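# Incentives Should Follow the Supplier

The draft electronics incentive scheme now before the Ministry of Industry rests on a simple premise: attract large assemblers, and the rest of the supply chain will come. The record of the previous scheme gives little support to that view. Of the 2,389 firms that registered an interest, 128 received a payment, and most of those were already exporting before the program began.

The distribution of benefits deserves closer attention than it has received. Assembly plants in the Gurside zone drew the larger share of support, while makers of connectors, housings and small tooling were left to borrow at commercial rates.
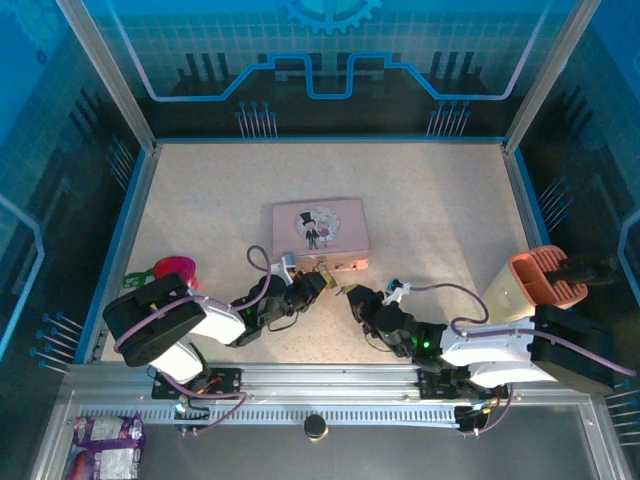

Two robot arms mounted on a shared rail inside a workcell.

A policy that rewards final output will favor whoever stands at the end of the line. Leltum, which imports nearly all of its boards, qualified in its first year. Elari, which winds its own coils and employs 100 people, did not, as its sales were counted as intermediate goods. Both firms acted sensibly under the rules as written. The rules themselves require amendment.

The Hallgrímsson review, submitted to the ministry in March, proposed that 20 percent of the incentive budget be reserved for component suppliers. The draft scheme mentions the proposal in an annex and takes it no further. Officials have argued that a reserve would be difficult to administer and that small suppliers lack the accounts needed to support a claim.
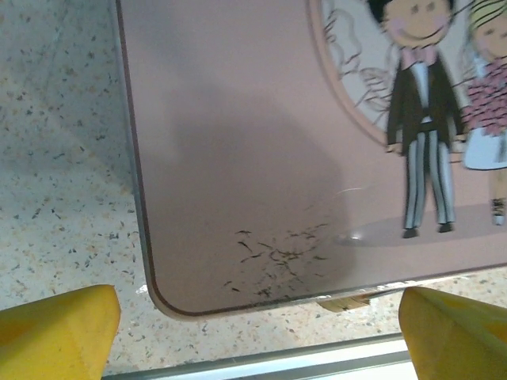

That objection has some force, but it is an argument for simpler forms and a longer filing period. Suppliers already report purchases and sales for tax purposes. The same returns could establish eligibility, with audits limited to the largest claims.

There is also the matter of location. The draft ties the highest rate of support to sites near a port - a reasonable condition for exporters of finished goods, and a poor one for inland workshops that sell to them. A supplier should not have to move in order to be treated as part of the industry it serves.

The ministry should restore the supplier reserve, count intermediate sales toward eligibility, and publish payments by firm each year. The consultation remains open, and these changes can be made before the scheme is put to a vote.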